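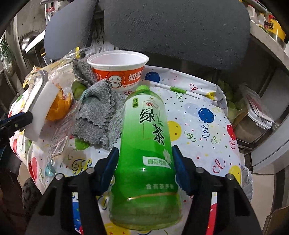 4. 끝나는 시각을 쓰지 않는 초대

4.1. 왜 이걸 세기 시작했나

앞 장에서는 초대 글이 어떻게 시작하는지를 보았다. 호칭이 먼저 나오는지, 날씨 얘기가 먼저 나오는지, 아니면 다짜고짜 "토끼반 엄마들~" 하고 부르는지. 이 장에서는 반대쪽 끝을 본다. 그러니까 모임이 언제 끝나는지를 글로 어떻게 말하느냐는 문제다. 처음 연구 계획서를 쓸 때만 해도 나는 이 항목을 넣을 생각이 없었다. 시작 시각, 장소, 준비물, 회신 요청, 이렇게 네 칸짜리 표를 만들어 놓고 꽤 만족하고 있었는데, 예비 부호화를 하다가 비고란에 "끝나는 시각 없음"이라는 말을 너무 자주 적고 있다는 걸 알아차렸다. 손목이 아플 지경이었다. 그래서 칸을 하나 더 만들었고, 그 칸이 커져서 이 장이 되었다.

자료는 3장에서 밝힌 대로 Futgate와 Cloltgate 두 동네의 주민들이 제공한 집 안 모임 초대 글 717건이다. 돌잔치, 생일, 집들이, 책모임, 김장, 그리고 분류하기 곤란한 "그냥 밥 먹자"까지 다 들어 있다. 수집 기간은 9개월이었고, 모두 단체 대화방이나 개인 메시지로 실제로 오간 글이다. 보낸 사람과 받은 사람의 동의를 모두 받았고 이름은 지웠다. 식당이나 대관 시설에서 여는 모임은 처음부터 뺐다. 대관은 끝나는 시각이 계약서에 박혀 있으니까 글쓴이가 고를 게 별로 없다.

717건 가운데 끝나는 시각을 어떤 식으로도 말하지 않은 글이 331건이었다. 절반에 조금 못 미친다. 나는 이보다 훨씬 많을 줄 알았다! 예비 부호화 때의 인상이 워낙 강했던 탓인데, 나중에 보니 예비 자료에 집들이가 유난히 몰려 있었다. 집들이는 뒤에서 보겠지만 끝을 말하지 않는 쪽의 대표 선수다.

4.2. 무엇을 '끝'으로 보았나

부호화 기준을 정하는 일이 생각보다 성가셨다. "두 시부터 네 시까지"는 문제가 없다. "네 시쯤 정리할게요"도 괜찮다. 그런데 "저녁 전에는 보내드립니다"는 어떻게 할까? "애들 낮잠 시간 맞춰서요"는? 나는 받는 사람이 그 글만 읽고 돌아갈 시점을 짐작할 수 있으면 끝을 말한 것으로 쳤다. 그래서 "저녁 전"은 넣었고, 낮잠 시간도 넣었다. 같은 또래를 키우는 방이라면 다들 아는 시간이라고 제보자들이 입을 모았기 때문이다. 반면 "편하게 있다 가세요"는 뺐다. 이 표현은 끝을 말하는 척하면서 끝을 지워 버린다. 이 얘기는 4.4에서 다시 하겠다.

읽을거리의 범위도 정해야 했다. 모임 자리에는 초대 글 말고도 글자가 많다. 풍선에도 있고 케이크 위에도 있고 식탁보에도 있다. 이런 인쇄 문구, 예를 들면 식탁보의 Happy Birthday 같은 것(그림 2)은 분석에서 뺐다. 모임의 종류를 알려 주기는 하지만 특정한 손님에게 보낸 글이 아니고, 무엇보다 시각 정보가 없다. 다만 손으로 쓴 문 앞 쪽지("벨 누르지 말고 들어오세요, 아기 자요")는 따로 모아 두었다. 언젠가 다른 글에서 쓸 생각이다.
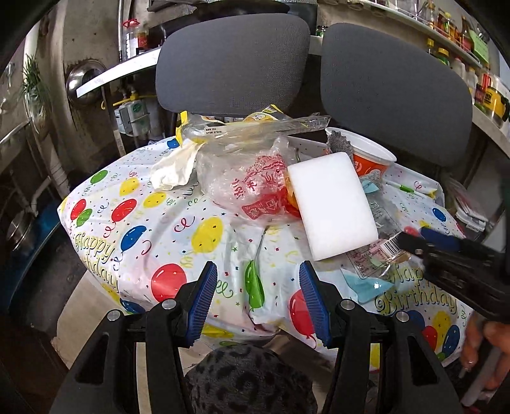 부호화는 Venar로 했다. 원래 설문 응답을 정리하려고 만든 프로그램이라 대화방 글처럼 줄이 마구 바뀌는 자료에는 썩 어울리지 않는다. 이모티콘이 들어가면 한 문장을 둘로 자르는 버릇이 있어서 초반에는 하루 종일 문장을 도로 붙이기만 한 적도 있다. 그래도 한 글에 표지를 여러 개 겹쳐 달 수 있다는 점 하나 때문에 계속 썼다. 끝나는 시각을 말하면서 동시에 사과하고, 사과하면서 농담까지 하는 글이 정말 많아서 겹쳐 달기가 안 되면 일이 되지 않는다.

보조 부호화자 한 분과 내가 따로 표지를 달고 나서 맞춰 보았는데, 가장 많이 갈린 곳은 역시 간접 표현이었다. "다음 날 출근하시는 분들 배려하겠습니다" 같은 문장 앞에서 우리는 오래 다투었다. 나는 끝을 말한 것이라고 했고 그분은 선심을 말한 것이라고 했다. 결국 뺐다. 지금도 조금 아쉽다.

4.3. 모임의 종류에 따라

끝을 가장 또렷하게 말하는 쪽은 아이들 생일 모임이었다. 시작과 끝이 나란히 적혀 있고, 끝 뒤에는 대개 "데리러 와 주세요"가 붙는다. 이때 끝나는 시각은 손님인 아이에게 하는 말이라기보다 아이를 맡긴 어른에게 하는 말이다. 받는 사람이 둘인 셈이다. 그래서인지 글투도 중간에서 바뀐다. 앞부분은 "우리 같이 놀자!" 하고 반말로 가다가 시각이 나오는 줄부터 존댓말이 된다. 처음 이 전환을 보았을 때는 글쓴이의 실수인 줄 알았는데 계속 나왔다. 아래는 Cloltgate에서 받은 글이고 맞춤법은 그대로 두었다.

"얘들아 와서 케이크 먹자~ 풍선도 잔뜩 불어놨어 ㅎㅎ 두시까지 오면 돼! 네시반에 마칠 예정이오니 그때 맞춰 데리러 와 주시면 감사하겠습니다."

"마칠 예정이오니"라니, 같은 사람이 쓴 글이 맞나 싶다. 제보자에게 물었더니 자기도 다시 읽어 보고 웃었다고 한다. 시간을 말하려니 저절로 공지문처럼 되더라는 것이다. 나는 이 말이 이 장 전체에서 가장 쓸모 있는 증언이라고 생각한다. 끝나는 시각은 글쓴이를 안내 방송의 자리로 데려간다.

어른들끼리의 생일은 사정이 다르다. 끝을 쓰는 경우가 드물고, 쓰더라도 자기가 정한 것이 아닌 것처럼 쓴다. 막차, 주차, 윗집, 다음 날 일정 따위가 대신 끝을 맡는다. "저희 건물이 밤 열 시 넘으면 좀 울려서요"라고 쓰면 손님을 보내는 것은 주인이 아니라 건물이 된다. 꽤 편리한 장치다. Futgate 쪽 자료에 이런 글이 더 많았는데, 그 동네에 오래된 다세대 주택이 많다는 점과 관련이 있을 것 같기는 하다. 확인은 못 했다.

책모임은 또 다르다. 책모임 글에서는 끝나는 시각이 거의 의무에 가깝고, 사과도 농담도 따라붙지 않는다. "일곱 시에서 아홉 시, 이번 책은 다들 끝까지 읽어 오기." 그걸로 끝이다. 정기 모임이니 이미 합의가 된 시각을 되풀이할 뿐이라고 볼 수도 있겠는데, 새로 만들어진 책모임의 첫 공지에서도 마찬가지였으니 합의만으로는 설명이 모자란다. 할 일이 정해진 모임은 끝도 정해도 된다는 감각이 있는 듯하다. 김장도 비슷하다. 배추가 끝나면 끝이고, 글에도 그렇게 쓴다("배추 떨어지면 수육 먹고 해산").

집들이는 앞에서 말한 대로 끝이 없다. 시작조차 흐릿한 경우가 있다. "다섯 시 이후 아무 때나"라고 써 놓고 장소 설명은 길고 자세하다. 지하철 출구, 편의점, 언덕, 두 번째 골목이 아니라 세 번째 골목, 그 골목의 고양이까지 나오는데 언제 돌아가면 되는지는 한마디도 없다. 손님으로 자주 불려 가는 제보자들은 이것을 불편해하지 않았다. 오히려 끝이 적혀 있는 집들이 글을 보여 주자 "무슨 일 있는 집이냐"고 되물은 분도 있었다.

4.4. "편하게 있다 가세요"

다시 이 표현으로 돌아오자. 자료를 읽다 보면 이 문장과 그 친척들("천천히 놀다 가요", "시간 신경 쓰지 마시고")은 놀랄 만큼 글의 뒤쪽에 몰려 있다. 시작 시각이 있고, 장소가 있고, 뭘 사 오지 말라는 당부가 있고, 그다음이 이 문장이다. 다른 글이라면 끝나는 시각이 들어갔을 바로 그 자리다. 그래서 나는 이것을 빈칸으로 보지 않고 빈칸을 메우는 말로 본다. 쓰는 사람도 거기에 뭔가 들어가야 한다는 것을 아는 것이다.

그렇다면 이 말을 들은 손님은 정말 편하게 있다 가는가? Mahrous 주민회관에서 연 면담에서 이 질문을 했더니 분위기가 아주 좋아졌다. 다들 할 말이 많았다. 한쪽에서는 과일이 나오면 일어날 준비를 한다고 했고, 다른 쪽에서는 과일은 아직 멀었고 주인이 그릇을 물에 담그는 소리가 나야 한다고 했다. 차를 다시 끓이면 더 있어도 된다는 뜻이라는 의견과, 차를 다시 끓이는 것이야말로 마지막 순서라는 의견이 정면으로 부딪쳤다. (녹음 파일에서 이 부분은 여러 명이 한꺼번에 말해서 받아 적는 데 무척 애를 먹었다.) 합의된 신호 같은 것은 없었다. 그런데도 다들 자기 신호가 상식이라고 믿고 있었다.

나는 이 면담 뒤로 초대 글을 조금 다르게 읽게 되었다. 끝을 안 쓴 글은 끝을 그 자리의 손님들이 알아서 찾도록 미뤄 둔 글이다. 미뤄 두면 주인은 안내 방송을 하지 않아도 되고, 대신 손님이 그릇 소리에 귀를 기울인다. 부담이 사라지지는 않고 자리만 옮긴다. 어느 쪽이 더 예의 바른지는 이 자료로 답할 수 있는 문제가 아니고, 답하고 싶지도 않다. 다만 새로 이사 온 사람이나 한국어가 모어가 아닌 사람에게는 뒤쪽이 훨씬 어렵다는 점은 적어 두어야겠다. 면담 참가자 가운데 이주한 지 얼마 안 된 분은 모임에 갈 때마다 제일 먼저 일어나는 사람을 정해 놓고 그 사람을 따라 나온다고 했다. 그 사람이 일찍 가는 날이면 본인도 디저트를 못 먹는다고 한다.

4.5. 남는 문제

자료의 한계부터 말하면, 제공된 글은 제공해도 괜찮다고 생각한 글이다. 분위기가 틀어진 모임의 초대 글은 아마 내게 오지 않았을 것이다. 또 전화나 복도에서 말로 한 초대는 하나도 들어 있지 않다. 말로 할 때는 끝나는 시각이 더 쉽게 나온다고 여러 제보자가 말했는데, 표정과 억양이 도와주니 그럴 법하지만 확인할 방법이 없었다.

계절도 마음에 걸린다. 수집 기간에 1월이 들어가는데, 1월 글에는 눈과 길 얘기가 많고 그 덕에 "어두워지기 전에"라는 표현이 부쩍 늘었다. 이것을 끝을 말한 글로 쳤으니 겨울 자료가 빠졌다면 331건이라는 숫자는 달라졌을 것이다. 여름 저녁에는 어두워지는 시각을 핑계로 삼기가 어렵다.

마지막으로, 회신과의 관계는 손도 못 댔다. 끝나는 시각을 적은 글에 답이 더 빨리 오는지가 궁금해서 답장 시각까지 받아 두기는 했는데, 대화방마다 알림 설정이 달라서 그대로 견줄 수가 없다. 이 부분은 5장에서 답장의 첫 문장만 가지고 제한적으로 다룬다.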